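Stocking the small formalwear hire shop — speaker notes
Independent hire retailers' evening, Ratgate
Talk starts 7 pm, questions at the end

Slide 1. Opening
Thank the venue. Tell them where the coffee is. Say up front that the talk covers accessories only, no suits and no shoes.

Slide 2. The cheap end of the rack

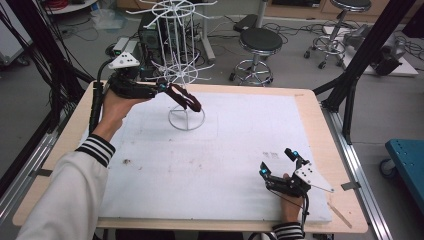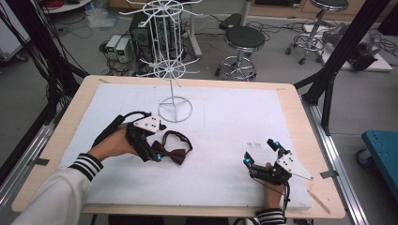

Table with a white foam board top. Bow tie on its neck strap in the second picture.

Accessories bring in little per hire and cause most of the complaints. Pause here and ask for a show of hands — who has had a wedding party ring about a missing tie on the morning?

Slide 3. What we carried when we opened
We opened with 103 bow ties in far too many colours. Most of the orders went to black, navy and burgundy. The mustard ones are still in a drawer. Mention that the Perron shop opened later with 60 and has not run short outside formal season.

Slide 4. Pre-tied or self-tie
Customers ask for self-tie and then come back to the counter wanting it tied for them. We now hire pre-tied by default and sell self-tie outright. Adjustable straps only. Fixed sizes looked tidy on the shelf but we were forever swapping them.

Slide 5. Cleaning
Satin marks easily. Spot clean, then air flat overnight. Do not send ties out with the shirts — we lost a whole batch of hooks that way. If someone asks about velvet, say we stopped carrying it.

Slide 6. Labelling
Zurkus tags sewn behind the strap, with the item number facing out. The earlier stick-on labels came off in the wash bag. Each tie gets its own sleeve and the sleeve number matches the tag.

Slide 7. The booking side
Ravance handles the hire calendar. Show the November screen, when the school formals land on top of the weddings. Point out the 7 day gap we keep between hires of the same item. It used to be shorter and returns were arriving after the next pickup.

Slide 8. Costs
Accessories spend last year was $3,000, including replacements and tags. Don't read out the table, it is in the handout. Late fees are on the second page.

Slide 9. Questions
Likely ones: deposits, lost cufflinks, whether to hire pocket squares. On pocket squares, we sell them and don't take them back.
Leave the price list up while people pack away.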